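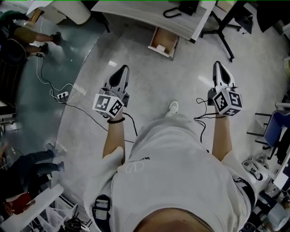
Precious Saludo writes that the handhelds should come out of the consumables line, because they cost so little next to an arm. I disagree, and the Fatska quote is a good place to show why.

Two-gripper set, one operator: $2,882. That covers the pair, the marker cubes and the cables. It does not cover spare finger pads, and pads are what you reorder.

We plan on 3 sets for the Samonte room. One stays in its box as a swap unit. If you run two operators and own two sets, one bad connector takes out half your hours.

Markers: budget for reprints. A scuffed border costs tracking long before anyone notices by eye. We put in 6 spare faces per set. Printing is cheap, remounting and recalibrating is an afternoon.

Cables are the line I got wrong last year. Both grippers are wired, so each operator is on a tether. Price strain relief, longer leads and a floor run before you price a second camera. Power strips on the floor are fine for a pilot. They should not be in the year-two plan.

Stakora offers a wireless version. Their figure looks better until you add batteries, a charging dock and the sync box – all separate part numbers. Ask for the quote with all of it on one page.

Labor is the larger number anyway. Our plan for August is 109 operator hours. At that volume the hardware is the small half of the budget, and an idle operator waiting on a part costs more than the part.

Back to Precious's point. Pads, marker faces and cables: consumables, agreed. Bodies and cubes: equipment, with an asset tag and a replacement date. Split the quote that way before it goes to purchasing.

Stetport wants the arms ordered at the same time for the discount. I would hold that. Buy the handhelds, log a month, then size the arm order from the tasks you recorded – lead time on the arms is long enough to plan around.

Spreadsheet template goes up tonight, with the pad reorder tab fixed.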